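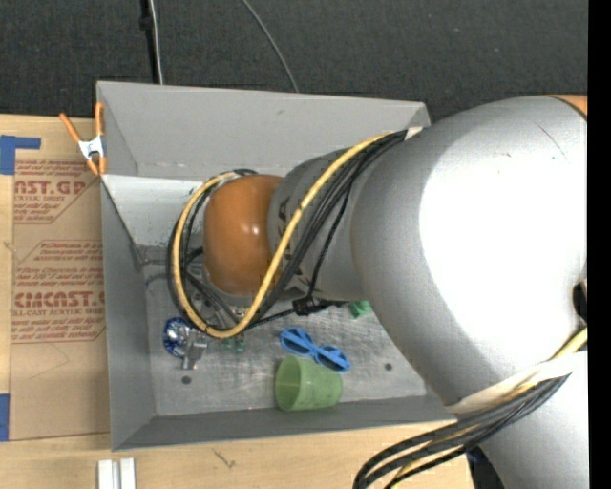

NOTEBOOK / FRANCHISE OPERATIONS / PILOT UNITS

Entry for May, continued from the previous page. Opened at 8:40 a.m.

Subject: review of the onboarding sequence for new franchise owners, Vurnomley and Seltano territories.

The purpose of this entry is to record the state of the pilot before the operations manual is reissued. The Vurnomley unit has completed the revised 51-step opening checklist. The Seltano unit is still working from the earlier version and will remain on it until its lease is signed. Colleagues should not mix the two versions. Step numbers do not match after the section on signage.

Inquiries. The office received 1,409 inquiries through the web form during the pilot period. Of these, 85 were sent a full application packet. The form does not ask for available capital until the final page, and many applicants stop there. It is proposed that the question be moved to the first page and that the wording be made plainer. The present text refers to "liquid resources," a term that applicants have asked us to explain by telephone.

Territory map. The boundary between Vurnomley and Tabrizi follows the county road on our map but follows the river in the draft agreement. The agreement governs. The map is to be redrawn before it is sent to any further applicant. Until then, please attach the written boundary description to all correspondence.

Training. Classroom training at Vitmont currently runs eight days. Owners with previous retail experience asked for a shorter course, while owners without it asked for more time on payroll and scheduling. A split program was tried on paper this morning: five common days, followed by either two or four further days. The cost of the longer track exceeds the present allowance by almost $200 per owner, chiefly lodging. No change will be made until the allowance has been reviewed.

Royalty reporting. The monthly report template still rounds to the nearest dollar, and the accounting system does not. The differences are small but must be corrected by hand each month. Template to be amended. The old file should be removed from the shared folder when this is done.

Open items: map; web form; template; written answer to Seltano on the transfer fee.

Entry closed 4:15 p.m.

Last updated: May

Comments (3)

The river boundary also appears in the Tabrizi disclosure document, page 12. Please correct both at the same time.

Is the transfer fee the same under both versions of the checklist? Seltano has asked twice.

Old template removed from the shared folder. A copy is kept in the archive.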